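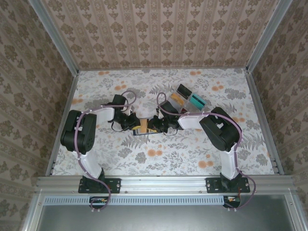
Vindum Two-Arm Handling Project

The Vindum Two-Arm Handling Project, usually shortened to Vindum, is a student engineering project at Ruawai Technical College. Teams of students assemble, wire and program pairs of small robot arms and use them to move light objects inside an enclosed workspace. The project runs as a two-term elective in the automation program and also supplies the college's entry in the Clerneo Open, a regional student contest in tabletop robot handling.

Background

The college had taught single-arm programming for several years before the project was set up. Coursework at that time was limited to picking up a block from a marked position and placing it at another. A second arm was added to the course when instructors wanted students to deal with timing between machines, shared space and objects that one gripper cannot hold level. The name Vindum was first used for the control software and was later extended to the project as a whole.

Hardware

A Vindum cell consists of two arms fixed to the front rail of a shallow, open-topped enclosure with an aluminum frame. The arms are mirrored and reach inward, so that their working areas overlap near the center of the floor. Each arm has white structural links and black servo housings, and ends in a black gripper. The base of each arm is bolted to its own mounting plate, which allows one arm to be taken off for repair while the other stays in place.

Each arm has a separate control board, mounted below its base. Cables run from the board along the links to the wrist. Enough slack is left at the wrist for the full range of motion, and students are required to check the cable loops by hand before the servos are powered. A loop that is too short pulls the wrist off its set angle. One that is too long can catch on the opposite gripper.

The floor and walls of a cell are covered with patterned material, which is changed between work periods. Floral and leaf prints, stripes and damask wallpaper have all been used. Plain backgrounds were used in the first year but were dropped after teams found that vision programs trained on them did poorly elsewhere. The coverings are held flat at the edges, as a fold in the floor cloth is enough to tip a light object.

Software

The control software sends joint positions to both boards from a single program. Students write motion sequences in Python. A library called Flirasex, maintained by earlier classes, handles servo limits, gripper force and a basic check for collisions between the arms. The check treats each link as a simple cylinder and does not account for cables – a known limit that is noted in the course handbook.

Motion can also be recorded by guiding a second, unpowered pair of arms by hand. A recorded run is stored with its joint positions and can be replayed, trimmed or used as training data for a learned controller. Teams are expected to record at least 130 usable runs of each task before training begins. Runs in which the object is dropped are kept in a separate folder.

Tasks

The basic exercises are done with one arm and cover reaching, grasping and release. The main part of the course deals with tasks that need both arms. These include:

Joint hold. Both grippers take opposite sides of a flat object near the center of the floor and keep it level.

Handover. One arm passes an object to the other without setting it down.

Hold and fill. One arm steadies a container while the other places items in it.

Sorting. Small items are placed into the sections of a divided box.

The joint hold is generally taught first. Its main difficulty is that the two arms push against each other if their positions do not agree. An error of a few millimeters can load the servos until one of them overheats or shuts off. Students usually solve this by closing one gripper fully and leaving the other slightly soft, then adjusting the second arm in small steps.

Assessment

Each task is marked over 25 attempts, and a team must complete 70 percent of them to pass. Objects are placed by an instructor and their starting angle is varied between attempts. A written report accounts for the rest of the grade. It must include a wiring diagram, a list of failed attempts by type and a short account of changes made during the term.

Competition

The Clerneo Open is held each November. Entries are scored on completed tasks, time and contact force, with a penalty for touching the wall of the cell. Teams may bring their own arms but must use the floor coverings supplied on the day. Vindum teams have entered the two-arm class since it was introduced, using the same cells as the elective.

Data and access

Recorded runs are kept on a college server. The collection held about 1,000 runs as of 11 January 2020, most of them joint holds and handovers. Flirasex and the mounting plate drawings are available to other schools on request. The recordings are shared only with schools that take part in the Clerneo Open.

See also

Clerneo Open
Flirasex (software library)
Ruawai Technical College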